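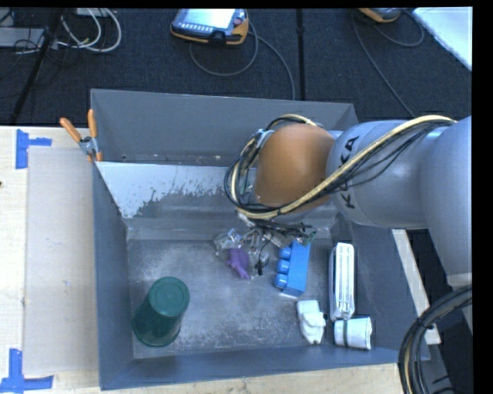
Do scratches mean a box is worn out?

By Afonso Neves
November

People say it all the time. "Look at the state of that, it needs replacing." I'm not so sure, and I don't think you should be either until you've had a proper look.

Take a big grey metal bin like this one, with a purple toy and a blue toy in the bottom. The floor has pale scratches and cloudy patches. Near the top of the back slope there's a whitish area with ragged, flaking edges. Is it finished?

Start with the scratches. A scratch is a tiny groove. You get one when something hard is dragged across something a bit softer. Light bounces off the groove differently from the smooth part next to it, so your eye picks out a line. The groove may be thinner than a hair. The bin can still hold toys.

Cloudy patches are often lots of very small scratches, too close together to see one by one. Try it with an old metal spoon and a magnifying glass. Don't take my word for it.

Flaking is a different matter. Paint or another coating can come away in bits, and the edge it leaves is usually jagged. Could I tell you what the whitish stuff in this bin is made of? No, and I'd be suspicious of anyone who claimed to know from a picture. You would have to test it. Leave flakes alone, by the way. Don't pick at them, and don't put them in your mouth. Tell a grown-up.

At the Tarniswood toy library I was once told that a metal box lasts "for ever". Who checked? Metal can bend. Some kinds rust if water gets at them, and some kinds don't.

So what would make me give up on a box? A hole. A sharp edge. A bottom that sags when you put things in. Scratches on their own wouldn't do it.

Find the oldest box in your house and look inside. What marks has it got, and what do you think made them? Then ask yourself how you'd prove it.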